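Chapter 6
Storage Rooms, Packing Materials, and Returns

What you will learn in this chapter
How packing material is sorted and kept
Why the floor of a storage room is part of the workspace
How to clear a small room in one shift
Key terms: void fill, return stock, holding area, clear path

6.1 The room at the end of the hall

Most small businesses have a room that no job description mentions. Boxes go there after they are opened. Bags are dropped there at the end of a trip. A cable with no known owner may stay there for years. In this book we call it the holding area, although the people who work near it usually call it the closet or the back.

The holding area matters because goods pass through it twice. They pass through when they arrive and are unpacked, and again when they are packed to be sent back or moved to another site. If the room is in poor order, both steps slow down. Isauro Chávez, who ran the stockroom at Kilholm for many years, timed his staff one March and found that a return took 20 minutes to pack when the materials were sorted. When they were not, the same return took most of an hour.

Kilholm was a repair firm with a floor area of 3190 square feet. Its holding area took up less than 100 of those. Even so, most of the items reported missing in a year were later found in it.

6.2 What collects on the floor

Shelves fill slowly and floors fill fast. A person with full hands puts things down at the first open spot, which is usually just inside the door. The next person puts things down beside them. Soft items such as bags and cloths spread out and take up more floor than they need. Boxes are left open with their wrapping still inside.
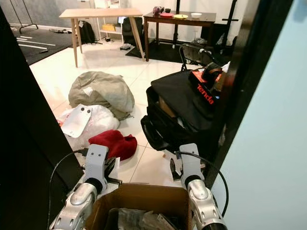
Figure 6.1 Items on the tiled floor of a small room, including an open carton with wrapping inside, plastic bags, and a black box marked "Tenda."

For planning purposes, the items in a room like this fall into four groups. Packing material includes cartons, plastic wrapping, and bags. Soft goods include fabric bags and any loose cloth. Equipment covers devices and the boxes they are sold in. The last group is loose parts, such as panels and covers that have been separated from a larger item. Loose parts are the hardest to deal with, as they seldom carry a label and are easily thrown out with the plastic.

6.3 Packing material

Void fill is any material used to take up empty space in a carton. Crumpled plastic, paper, and air pillows are all void fill. It can be used again if it is clean and not torn. Before any fill is thrown away, the carton should be emptied by hand over a table. Small cards, labels, and screws often settle among the wrapping.

Flatten a carton only after this check. Flattened cartons are stored on edge, sorted by size, with the largest at the back. Brisar, a mail-order seller of lamps, kept 700 cartons this way along a single wall.

Plastic bags should be shaken out, folded, and kept inside one larger bag. A pile of loose bags slides underfoot and must never be left in a clear path. The clear path is the strip of floor from the door to the farthest shelf, and its width is covered in Section 6.4.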